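Search this guide Search Clear

Section 4: Folding and Sorting on the Bed

Use this section when you have no table or counter large enough for folding. A made bed works for most loads. The steps apply to mixed loads of everyday clothes and assume that washing and drying are finished (see Section 3).

4.1 Before you start

Check each item at the waistband, cuffs and seams. These areas dry last. If any of them feel damp, hang the item up and fold it later.

CAUTION: Do not pile damp clothes on a bed. Moisture passes through the sheet and into the mattress.

CAUTION: Dark clothes that are new may release dye. Wash them separately before placing them on a pale or printed sheet.

4.2 Prepare the bed

1. Move pillows, blankets and the comforter to a chair.

2. Pull the fitted sheet down at all four corners. Small wrinkles in the sheet do not matter. Large folds will catch the edge of a garment when you turn it.

3. Brush off lint and crumbs with your hand, working toward the foot of the bed.

4. Decide where finished stacks will go. The head of the bed is best, as you will not need to reach across it again until you are done.

Note: If you have a Rumow folding board, lay it flat at the foot of the bed with the hinge facing up. The board is optional. It is intended for shirts and should not be used for heavy coats.

4.3 Separate the load

1. Empty the basket in the middle of the bed.

2. Take out the dark items first and set them to one side. Black fabrics look alike in a heap, and small pieces are easily lost under larger ones.

3. Lift each dark item from the heap one at a time. Keep smaller black pieces beside the larger garment until you know what they are.

A printed sheet with a light background makes this part easier. Black fabric stands out well against pale blue-grey, even with a cherry print.

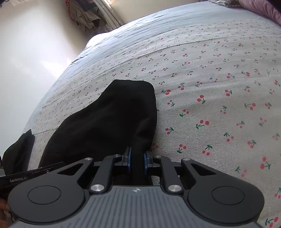 4. Find the collar or waistband of the garment and hold it with both hands. Shake it once, away from your face.

5. Turn the garment right side out. Check the pockets.

6. Lay it flat and smooth it from the center outward.

4.4 Fold

1. Place tops face down. Bring each side in toward the middle, fold the sleeves back along the body, then fold up from the hem in thirds.

2. Fold pants lengthwise, one leg over the other, then in thirds.

3. Match socks by length before color. Black and navy are hard to tell apart under a bedroom lamp.

4. Roll thin, slippery fabrics if they will not hold a fold.

Note: Smooth fabric with a slight sheen can mark under a hot iron. Read the care label first and use a pressing cloth if ironing is allowed.

4.5 Stack and put away

1. Keep each stack to 10 items or fewer. Taller stacks lean on a mattress and fall when you sit down.

2. Carry stacks with one hand underneath and one on top.

3. Put heavier items on the lower shelf. If you use the Covico hanging organizer, follow the load limit on its label.

4. Straighten the sheet and replace the bedding.

If a garment still smells of detergent after folding, run it through another rinse. See Section 2 for dosing.

Section prepared by Hiếu Ông. Revised Mar 25, 2024.

Next: Section 5, Storing Out-of-Season Clothes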